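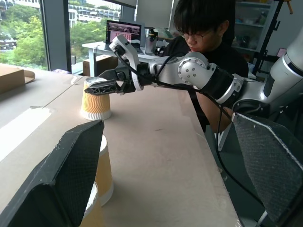
Stemside > Open days > Take part

Participants wanted for robot open day

Stemside is looking for adults to try out two-arm robot control at the Breathnach building on Wednesday. No experience needed. Each slot lasts 2 hours, and you will work on handling paper cups with a member of the Cosel team beside you. 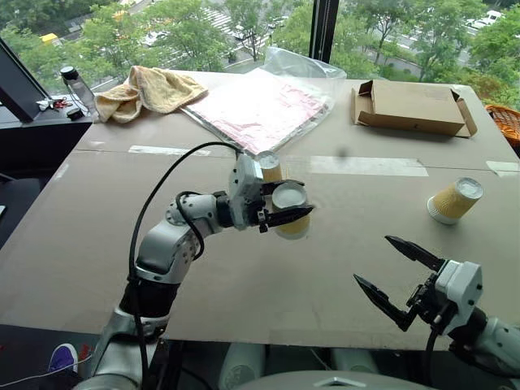

Wear closed shoes and tie back long hair. You must be able to stand for most of the session. We pay $4 toward parking. To sign up, give your name and preferred slot at the front desk, room 600.

12 shares | 3 comments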